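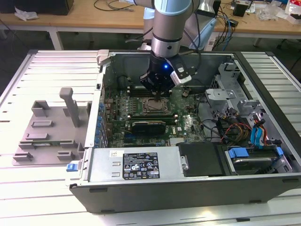
The Wodetti Home Repair Set is sold on the promise that it is the last box of screwdrivers you will need for anything with a plug on it. I have owned three last boxes of screwdrivers. This one has 31 bits, a ratcheting handle, a flexible extension, a pair of tweezers and a folded mat, and it was lent to me by Vaida Venckus at the Pidcombe repair evening after I had been rude about hers. A desktop tower is about the kindest thing you can try a set like this on. Lay it on its side with the panel off and the board faces up at you, everything is within reach, and gravity keeps a dropped screw more or less where it landed. So I started with a tower, moved on to a toaster and a sewing machine, and only then formed an opinion.

The handle

Too fat. The leaflet calls it "sculpted", and I suppose it is, but the sculptor had bigger hands than mine. The ratchet is coarse, with a loud click, and there is enough slack between the clicks that you feel it on small screws. For flat-pack furniture you would not care. For the little screws that hold a drive in its cage you end up switching the ratchet off and turning the whole thing with your fingertips, at which point an ordinary screwdriver would have been quicker.

It weighs 345 grams with a bit fitted, on my kitchen scales. Wodetti says this gives it a feeling of quality. It gives me a sore wrist.

The bits

Better than I expected, which annoyed me a little. The cross-head ones fit properly and have not rounded off. The smallest flat one has twisted slightly, and I only used it on a battery cover. They sit in a foam tray that holds them so tightly you need the tweezers to get them out, and the sizes are printed on the foam in grey on darker grey. Reto Prantl, who fixes more than the rest of us put together, dabbed nail varnish on the four he uses and ignores the rest. I have done the same.

The magnet is weak. It will hold a small screw if you are working straight down, and lets go the moment you tilt it. Inside a computer case that means fishing about under the drive cage with a torch in your teeth.

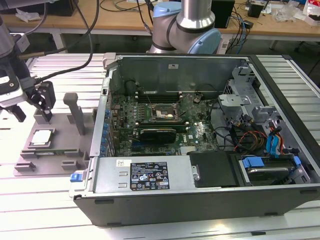
An open tower with an empty processor socket near the top of the board and the memory slots above it.

The mat

I had low hopes for the mat and it met them. It is thin, smells of tyres, and keeps the creases from its folding, so anything round rolls into the nearest valley. The printed squares for sorting screws are a nice thought. An egg box does the job better.

There is no wrist strap in the set, although the box has a drawing of a circuit board on the front. I would not call that a scandal. I do think that if you put a circuit board on the box you might put the strap inside it, or at least mention it in the leaflet. The leaflet has a page and a half on the company's values.

The extension

Leave it in the tray. It bends when you don't want it to and springs back when you do. Regula Pfister got one awkward screw out of a tumble dryer with it and is very loyal to it now, so I record that in fairness.

Compared with what?

I put it next to the Nägeli set, the one in the tin with "1826" stamped on the lid as though somebody was mending laptops then. The Nägeli has fewer bits and no mat. The handle is slim, the cap spins freely, and the magnet will hold a screw sideways. It costs more. I also tried a single loose cross-head driver from the market at Skirnonbridge, bought years ago for very little, and it managed most of the work on the tower without any help from either of them.

There is a 100-day guarantee on the Wodetti. Read the small print, where bits are listed as "consumable" and so are not covered. The handle is covered. The handle is the part I would happily see break.

Who should buy it

If you own nothing at all and want one box in a drawer, it will do, and the cross-head bits are sound. If you already have a decent driver or two, spend the money on the couple of odd sizes you are missing and a good torch. I gave the set back to Vaida in May with an apology for some of what I had said about hers, though I stand by the part about the tweezers.

Score: two and a half out of five. It would be three with a proper magnet.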